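Markico Table Top, pale grain finish

Item group: table tops and work surfaces
Range: Justero
Supplied as: top only, or top with Anero underframe

Description

The Markico is a flat rectangular top for desks, dining tables and light workbenches. It is made to one thickness in two lengths, and the longer of the two measures 1,796 mm along the grain. The shorter length is cut from the same boards and carries the same finish, so tops of both lengths can be placed end to end without a visible change in sheen.

The colour is a very pale cream to beige. Grain direction is lengthwise on all tops. The lines are fine and close together, and on most boards they curve or run into one another at some point. Darker streaks are part of the material and are not graded out. Customers ordering several tops for one room should say so on the order form, and the workshop will select boards with similar figure where stock allows. An exact match cannot be promised.

Finish

The standard finish is a clear low-sheen lacquer, applied to the upper face, the underside and all four edges. It does not yellow the surface to any great extent in the first years, although any pale timber finish will warm slightly in a south-facing room. Objects left in one place for months will leave a lighter patch underneath. Moving them now and then reduces this.

Sheen depends a good deal on the angle of the light. Under a window or a single lamp the middle of the top can read as almost white while the far side looks tan, and the grain is harder to make out in the bright area. Small samples do not show this well. The surface views on this page were taken in ordinary room light.

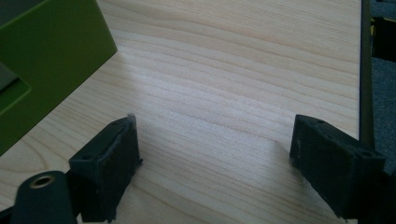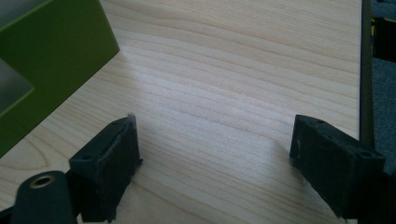 Markico top, surface grain and sheen.

An oiled finish is available to order and adds seven working days. It is flatter in appearance than the lacquer and needs re-oiling twice in the first year, then as required. Oiled and lacquered tops should not be mixed in one run, as the oiled version is noticeably darker.

Edges and corners

Edges are straight and square with a light sanded arris. Corners are square as standard. A 5 mm radius can be specified on any or all corners at the time of order - mark them on the drawing supplied with the quotation. Edges cannot be reworked under warranty once the top has been delivered.

Fixing

The underside is drilled for the Anero underframe. Fixing holes are slotted across the grain to allow for seasonal movement, and the screws should be tightened until the washer stops turning and no further. Do not glue the top to the frame. For other frames, order the undrilled version and use slotted brackets of the same type.

Two people are needed to lift the longer top. Carry it on edge and set it down on a blanket or cardboard, face down, before fitting the frame.

The Araújo trestles may be used under the shorter top only. They have no fixing points, and the top rests on felt strips which are included with the trestles.

Care

Wipe with a damp cloth and dry at once. Washing-up liquid in warm water is suitable for grease. Do not use scouring pads, bleach, or spray polish containing silicone, which makes later repair of the lacquer difficult. Use mats under hot pans and under unglazed pots. Light scratches in the lacquer can be reduced with a fine abrasive pad worked along the grain, never across it.

Grit caught under the base of a heavy item is the usual cause of scratching. Felt pads should be checked and replaced when they harden.

Ordering and delivery

State length, finish, corner detail and whether drilled or undrilled. Tops are wrapped flat with card edge protection and travel on a two-person delivery. Check the face and corners before signing, and report any damage within five days with the label number from the wrapping.

Lacquered tops are normally held in stock. The workshop closes for part of December and oiled orders placed in that month are finished in the new year.

Trade orders and drawings: Tia Bramwell
Finishing and repair queries: Bình Lò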